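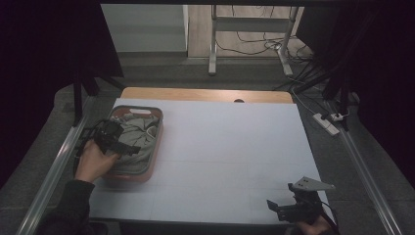
The jumper that lasts for ever

Every spring the same advice comes round. Buy less, buy better, wash cool, mend what you have, and your clothes will see you into old age. I have followed most of it for years, and I have started to wonder who it is for.

Take the price argument. A dear jumper is meant to work out cheaper over time, the sum being cost divided by the number of wears. It is a lovely sum and you can make it say anything. In March I went through my own drawer and found that the knitwear I wear most came from a supermarket. The best piece, bought from Imai after a long and guilty wait, has been out of the house 3 times. I am afraid of it. I sit oddly in it and won't cook in it.

Then there are the labels. Grovareck calls its wool "considered". Tredis prefers "responsible", and prints the word on a swing tag tied on with what feels like fishing line. I wrote to both asking how long a mid-weight jumper ought to last with ordinary use. Grovareck sent me a link to its shop. Tredis said that every customer's journey was different, which I suppose is true of buses as well.

Tronlow at least gave me a number. Its repair service will fix a hole at the elbow for £75, postage extra, and the wait when I asked was 2 months. The jumper in question costs £327 new. I can see the case for paying it, if you were fond enough of the thing, but I don't know many people who would, and I don't think the firm does either.
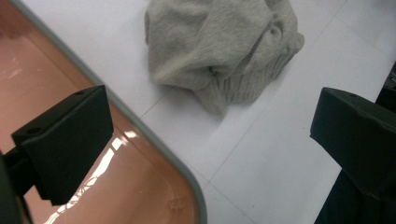 What bothers me most is how much of the work has been handed to the person doing the laundry. We are told to wash by hand, dry flat, turn inside out, fold and never hang, comb off the bobbles, freeze against moths. Anyone with children, a job and one small airer knows how much of that survives the week. When the garment gives up, the fault is ours for having used the wrong cycle. Hardly anyone asks why a thing sold for daily wear can't stand up to it.

Older knitwear does seem tougher, though I'd be careful there too. The jumpers that have come down to us from our grandparents are the ones that lasted. The rest went for dusters long ago, and no one is writing fondly about those.

I am not against mending. I darn socks, badly, and I like doing it in front of the television. I would only like the shops to say plainly how many winters they expect from what they sell, and to put it on the tag where "considered" is now. Until then I'll be in the supermarket one, which has a hole under the arm and goes through at forty degrees with the towels.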